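Replacing the memory in the old desktop

Posted 7/25/20

I have been putting off the memory upgrade on the old desktop since February. The machine still does what I need most days, but it had gotten slow enough with a few programs open that I would go do something else while it caught up. Last week I finally cleared a few hours and got it done. These are my notes, mainly so I remember what I did the next time.
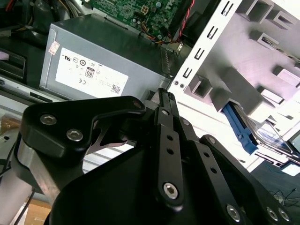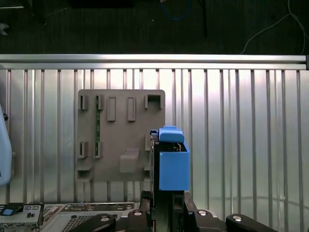

The case is a Kakitz tower, a plain one that I bought used. I like it because the side panel comes off with thumbscrews and nothing inside is riveted where a screw would do. I don't like the edges. They are sharp along the bottom, and I have the scratches to show for it.

I bought the new memory from Wostia. I ordered from them once before and had no trouble. This time the box took 6 days to get to me, and the sticks were packed well. I paid a little more than I could have elsewhere, but I wanted the return policy in case I had gotten the wrong type. I have done that before, and mailing parts back and forth gets old.

Before ordering, I wrote down what the board would take. The manual is long gone, so I looked up the model number on the maker's support page and copied the memory section into a text file. I now keep that file in the same folder as my receipts. If you have an older machine, I would do this while it is still running. Looking up a part number on a phone with one hand while holding a flashlight in the other is no fun.

The work itself went in this order. Shut down, switch off at the back, unplug. Hold the power button in for a few seconds. Panel off. Dust out. I did the dust with a soft brush and a can of air, and it took longer than the memory did. Hold the fan blades still while you spray. I used to let them spin, and I have read enough warnings about it since then to stop.

I moved a few cables out of the way before I touched the slots. There was one I had to unplug completely, and I put a piece of tape on it with a letter so I would know where it went. My rule now is that anything I unplug gets a piece of tape, even if it seems obvious. The front panel wires are the ones that always get me — they are small and the printing next to the pins is smaller.

The old sticks came out easily. The new ones took more force than I like to use on a circuit board. I pushed on one end until it clicked, then the other, then checked that the latches had closed. One had not. I pulled that stick, looked at the notch, turned it around and tried again, and it went in fine. So that was my mistake and I lost maybe five minutes to it.

A word on loose boards. I used to lay them down on whatever was nearby, usually a magazine or the lid of the box. A narrow slot to stand them in is better. They stay on edge, you can pick them up by the ends, and they don't end up under a screwdriver. A Rahimi sorting tray I own came with dividers that work fine for this if you space them close together.

First boot was a black screen. I expected this, having had it happen on another machine, so I gave it a couple of minutes. Then I shut it off, unplugged it, and pushed on each stick again. The second boot went straight through and the full amount showed up in the setup screen. I left everything else in there alone except the clock, which had lost time again. The battery on the board needs to be replaced and I forgot to buy one.

I ran a memory test overnight and it came back clean in the morning. The machine is noticeably better with several programs open. It is not any faster at starting up, but I didn't expect that from memory alone. The drive is the slow part there.

I did think about replacing the whole thing. A refurbished desktop from Custelness was listed at 300 dollars, and I spent a good deal less than 100 on this. If I get two more years out of it I will be satisfied.

Still to do: the clock battery, and a new drive once I decide on a size. I also need to find the fourth thumbscrew for the side panel. It rolled somewhere while I was putting things back together, and for now the panel is on with three.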